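News from the house, January 2021

The hall at Bråten: what we learned in the first half year

Many of you have asked how it goes with the big hall, so I will try to write it down properly this time. The last issue had only two lines about it, and one of them was about the parking.

We took over the ground floor in June. Before that, Zovard had used it for showing floor coverings, and for a long time the place smelled of glue when the sun came in. The smell is gone now. What remained is the height. People who come in for the first time almost always look up, and then they lower their voice a little, as one does in a library or a church. I did the same. After a week you forget it and speak too loudly, and this brings me to the sound, which is the thing I get the most messages about.

The hall is high, white and hard. The glass front is hard also. If somebody pulls a chair, it is heard upstairs behind the railing, and if two people upstairs discuss their lunch, it is heard at the tables. We have put felt under all the chairs, and it helped more than I expected. We have bought a box of 1000 felt pads, so please take from it when you see that one has fallen off. The box stands in the cupboard by the stairs, on the second shelf. The round ones are for the chairs and the square ones are for the tables. They do not stick well if the leg is dusty, so wipe it first.

About the tables there is better news. I was against wood at first, I must admit this. I thought of the rings from cups, and of the tape that some of us use so generously. But a warm color does a lot in a white room. In the afternoon, with the lamps on, the tops are nearly orange, and it is pleasant to sit there even when it is dark outside at four o'clock.
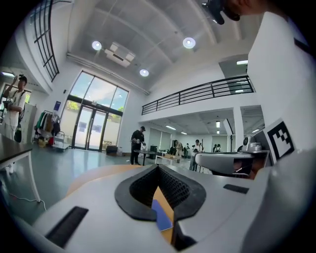
Wooden tabletop and coffered ceiling in the hall at Bråten.

Now the care of the tops. They were oiled in autumn with the oil from Jetov, the one without color. We used very little of it. One can was enough, and there is a rest left in the cupboard. Please do not oil a table by yourself, even with good intention. Last time one top got two layers in the same evening and it was sticky for five days, and a colleague's drawing had to be peeled from it very slowly. For daily cleaning take a cloth with warm water, well wrung out, and after this a dry cloth. No spray. The yellow sponges with the rough side are for the kitchen and they should stay there.

If you use tape on a table, take the paper tape and pull it off the same day. When it sits over the weekend it takes a little of the oil with it, and then you see a pale stripe. We have such a stripe already. It can be repaired, but it takes sanding, and sanding in that hall means dust on the upper level too — I would like to do it once a year and not more.

Next, the light. The round lamps in the ceiling are switched together, and they are strong. Several members have asked for a softer setting in the evening. I wrote to Endik for an offer for a dimmer, and they answered quickly and politely, but the work would need a lift platform inside the hall for two days. For this we would have to move all the tables to the wall. The price with the platform was higher than the price of the dimmer. I have asked if it can be combined with the yearly inspection, when a platform must come anyway. There is no answer yet. In the meantime you can borrow one of the desk lamps from the office, if you bring it back with the cable rolled.

The strip lights upstairs have their own switch. It is to the right of the door, behind the coat rack, and it looks like a bell. The last person upstairs turns it off, please.

Some words about the upper level. It was planned as a storage, and it became a place where people stand. They go up with a coffee, lean at the railing and look down at what the others do. I like this very much. A member told me that she solved a problem with her shelf plan in this way, only by seeing the floor from above. I have only one request: no cups on the railing. It is narrow and it is curved, and below there are people. We will put a small board against the wall for the cups, as soon as I find the brackets.

The round shape of the tables was also discussed at the autumn meeting. Those who work alone would prefer straight edges, because you can push two tables together. Those who work in company like that there is no head of the table and that one more person can always be squeezed in. We are now 163 members and I do not think we will all agree. For the moment the round ones stay.

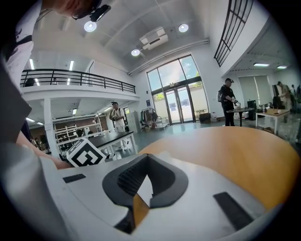 Hawi Habte wrote to me after that meeting that a round table is only good when you can walk all the way around it. In Hawi's opinion we put things too close to the wall and then complain about the shape. The proposal is to leave the width of one open door between every table and the next thing, also when it looks like too much space in the morning, and to keep bags off the floor in this zone. Hawi would also like to see the tables nearer to the glass in winter, when each hour of daylight counts.

I find the first part very reasonable, and we can begin with it immediately. I measured, and one open door is about 90 centimeters here. About the glass I am less sure. It is cold near it in the morning, and the heating is on the opposite side. But we could try it with a single table until spring and ask those who have used it. Write to me if you want to be on the list for this one.

Two small things at the end. The key for the cupboard by the stairs has the number 258 and hangs in the office, no longer in the kitchen. And the person who left a very good folding ruler on the windowsill can collect it from me. I have used it for the measuring, thank you.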